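Company > About us > What we check and why

Plindeck is a small firm that tests robots for people who are thinking of buying them. We don't build arms and we don't sell them. Marina Tsakiris and Fotis Chrysikopoulos started the company after both had sat through too many demos where the towel was folded before lunch and the questions were put off until later.

Most of our work is with laundry and linen handling, a field full of big claims. We like to see the faults.

The one we get asked about most is the Trornitz job. A supplier had told the client, Nikolaidis, that its arm would stop the moment a finger met anything it didn't expect. We ran 1,199 grasps on cloth. In 121 of them the gripper closed on fabric, lost track of it and reported an empty hand. The arm then moved off at full speed with a towel still in its grip. On a Friday in October it did this 3 times before noon, and the third time it pulled a bin over. Jaruwan Siriwan hit the stop button. The software log for that run says "completed."

The supplier called it a lighting problem. We changed the lighting. Then it was the weave of the towels, so we changed the towels too. Chepkoech Mussa finally traced it to a force threshold that had been set for boxes and never reset for cloth. The fix took an afternoon. We repeated 900 of the grasps afterward and saw no false empty hands, and we told Nikolaidis that 900 is a decent number and no guarantee.

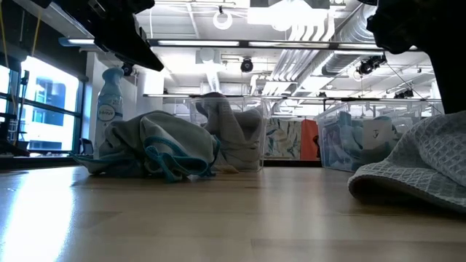
We still don't accept "it stops by itself" in any report that leaves this office. Someone stays within reach of the button for every run, including the dull ones, and a run marked complete by the software gets looked at by a person before it counts. Clients sometimes find this slow. Altent did, and told us so, and then asked us back for a second site.

Despina Filip handles new inquiries. Please send her the failure log along with the brochure. If there is no failure log, say that in your first message.

Last updated: October
14 shares | 2 comments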